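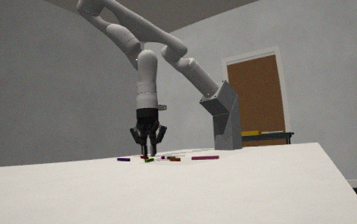

5. Collecting demonstrations in the simulator

This section covers recording teleoperated demonstrations for the block tasks in Skurico. It assumes you have finished section 4 and that the arm follows the hand controller without drifting. If it drifts, go back and repeat the zeroing procedure before you record anything.

One demonstration is one attempt at one instruction, from the home pose to the release. A full set for a new task is 400 accepted demonstrations. Rejected attempts do not count toward the set, but they stay on disk.

5.1 Before you start

1. Close any other program that uses the graphics card.
2. Open Skurico and load the tabletop scene from the Scenes menu.
3. Type your operator name in the Session box. Use the same spelling every time. "Emilian Voicu" and "E. Voicu" are stored as two operators.
4. Choose the task file. The instruction text appears at the bottom of the window.
5. Press Home. Wait for the status light to turn green.

Note: Room, wall and side table settings are part of the scene file. Do not edit them between demonstrations. Background changes are applied later, during export.

5.2 Placing the pieces

1. Press Shuffle. The simulator drops the pieces within the spawn band and lets them settle.
2. Check that the piece named in the instruction is on the table and that at least one finger-width of space is open on two opposite sides of it.
3. If the piece cannot be reached, press Shuffle again. Do not drag pieces by hand. Hand-placed layouts tend to be too neat, and the policy learns the neatness.
4. Look for pale pieces. They are easy to miss against the white tabletop. Turn on Outlines (key O) to find them, then turn Outlines off again.

Caution: Outlines are drawn into the recorded camera views. A demonstration recorded with Outlines on has to be thrown out.

Crowded layouts are fine and should be kept. Small blocks close together are the cases where the Stellel policy still fails most often, so do not shuffle just to get an easier start.

5.3 Recording one demonstration

1. Read the instruction to the end.
2. Press Record, or the left pedal if you have one.
3. Bring the gripper above the target with the fingers open and pointing straight down.
4. Rotate the wrist so that the fingers close across the short side of the piece. For long bars, grip near the middle.
5. Lower the gripper until the tips are beside the piece. Stop before they touch the table.
6. Close the gripper and hold still for a moment.
7. Lift, move to the goal, lower, and open.
8. Raise the gripper clear of the pieces and press Stop.

Keep moving at an even speed. A short stop to line up is acceptable. A long stop teaches the policy to wait, and it will wait in places you did not expect.

If you miss the grasp, you may try again once without stopping the recording. Mark the attempt as Retry when the save window opens. We use these — a policy trained only on clean grasps has no idea what to do after a bad one.

If you knock the wrong piece out of the way, finish the attempt and mark it Contact. If any piece leaves the table, press Discard.

Note: Each recording is limited to 900 steps. At the limit the simulator stops on its own and marks the attempt as Timeout.

5.4 Labels

The save window asks for one label: Clean, Retry, Contact or Timeout. Pick the label for what happened, even if the final position is correct. Clean and Retry attempts are accepted automatically. Contact attempts go to the review queue, which Maricica Surdu checks at the end of each session. Timeouts are rejected.

Do not change the instruction text in the save window. If the wording is wrong for the layout, discard the attempt and report the task file to Ionuț Sima.

5.5 Ending a session

1. Press End Session and wait for the file check to finish.
2. Compare the accepted count on screen with the count in the session log. They must match.
3. Copy the session folder to the Yeom share. Do not rename it.
4. Close Skurico.

Take a break after 47 recordings, even if you feel fine. The controller software shows a reminder at that number and can be set to lock (see section 8.2).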